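Gifts > Food Hampers > Packing Guides

Search entire store here... Search

How to pack a sweets hamper for mailing

Updated Jun 22, 2025

These steps are for the Rodevine medium hamper box, but any stiff carton with a lid will do. Allow an hour, plus time for homemade sweets to cool.

What you need: one box, tissue paper, wax paper, two tins with tight lids, packing tape and a gift card. Our usual filling is 400 g of milk fudge, 232 g of sugared almonds and a jar of Halla rose syrup.

1. Let the fudge cool fully, then cut it into small squares. Warm fudge sweats in a closed tin and sticks together.

2. Line the first tin with wax paper. Stack the fudge in layers with a sheet of wax paper between them. Fill any gap at the top with crumpled paper.

3. Put the almonds in the second tin. Tape both lids on two sides.

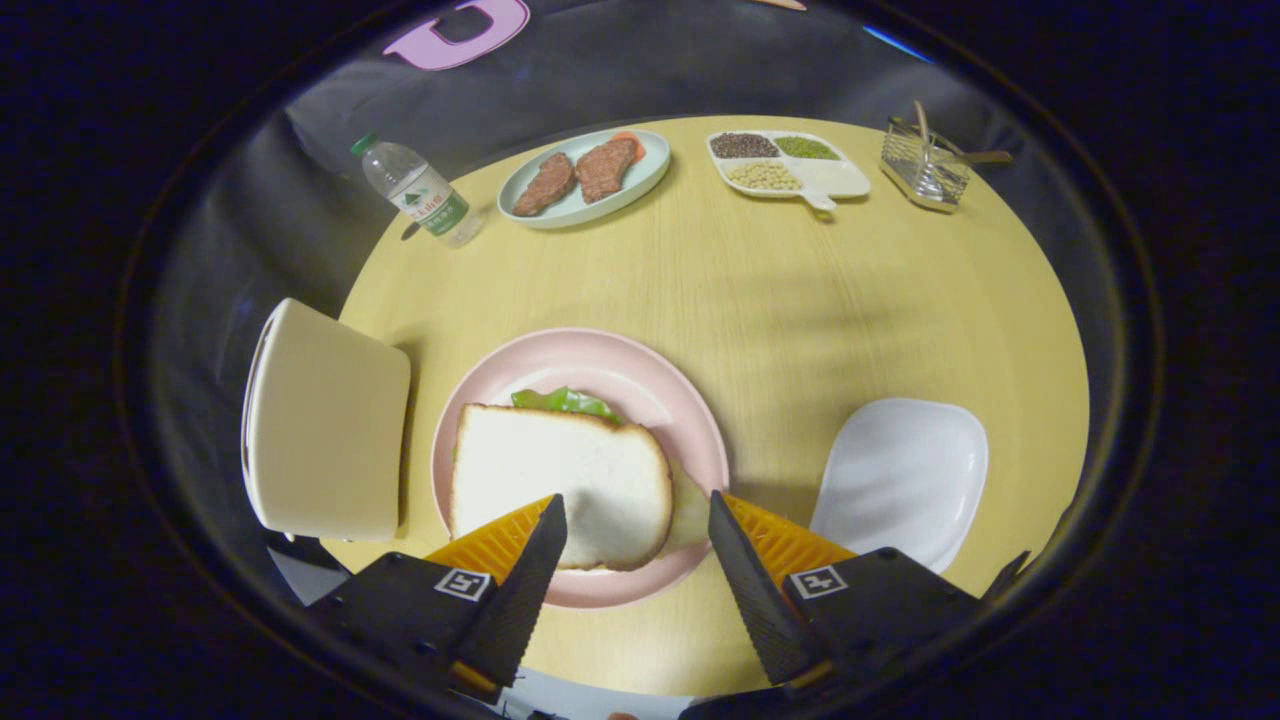
Slice of white bread on a pink plate

4. Wrap the syrup jar in tissue, then seal it in a plastic bag. Stand it in the middle of the box with one tin on each side.

5. Push tissue into the corners until nothing moves when you tip the box. Lay the card on top and close the lid.

6. Tape the bottom seam twice and the top seam once. Write the address on the box as well as on the label.

Leave out chocolate from May through the end of summer. Milk sweets should go by the fastest service you can afford, and the card should say to keep them in the fridge. If you want a ready-filled tin, the Terby assortment is item 1591 and fits the same box.

Get new hamper ideas by email. Enter your address to subscribe.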